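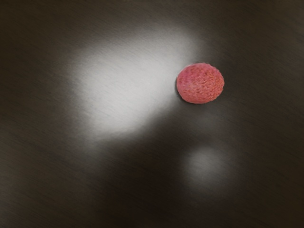 Kapitel 4
Die Schale: Grenze, Schutz und Botschaft

Eine Frucht muss zwei Dinge können, die sich schlecht vertragen. Sie soll ihre Samen monatelang vor Austrocknung, Pilzen und Fraß bewahren – und sie soll im richtigen Augenblick verlockend genug sein, um gefressen zu werden. Beides leistet eine Schicht, die oft nur wenige Millimeter dick ist. Wer sich einmal auf sie einlässt, sieht den Obststand mit anderen Augen!

Botanisch sprechen wir vom Exokarp, der äußersten Lage der Fruchtwand. Beim Apfel ist es glatt und mit Wachs überzogen, bei der Zitrusfrucht sitzt es voller Öldrüsen, bei der Litschi bildet es eine dünne, höckerige Hülle, die nach der Ernte rasch an Farbe verliert. Warum das so schnell geht, gehört zu den schönsten Fragen dieses Kapitels. Die roten Farbstoffe, die Anthocyane, werden abgebaut, sobald die Zellen Wasser verlieren und ihre inneren Trennwände undicht werden.
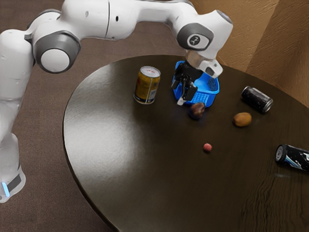 Belkadi wendet ein, man dürfe die Farbe nicht überschätzen: Viele Tiere fänden reife Früchte vor allem über den Geruch, und manche Schale bleibe grün, obwohl das Fleisch darunter längst süß sei. Der Einwand ist berechtigt, und wir kommen in Abschnitt 4.3 ausführlich auf ihn zurück. Dort begegnet uns auch die Sammlung des Versuchsgartens Punow mit ihren 134 Obstsorten, deren Schalen jedes Jahr im November unter dem Mikroskop verglichen werden – eine wahre Schatzkammer.

Zuvor brauchen wir etwas Handwerkszeug. Abschnitt 4.1 behandelt den Aufbau der Kutikula, Abschnitt 4.2 den Gasaustausch durch Spaltöffnungen und Lentizellen. Legen Sie sich dafür eine Lupe, ein scharfes Messer und zwei Früchte Ihrer Wahl bereit. Die Zeichnungen aus Kapitel 3 werden Sie ebenfalls wieder benötigen.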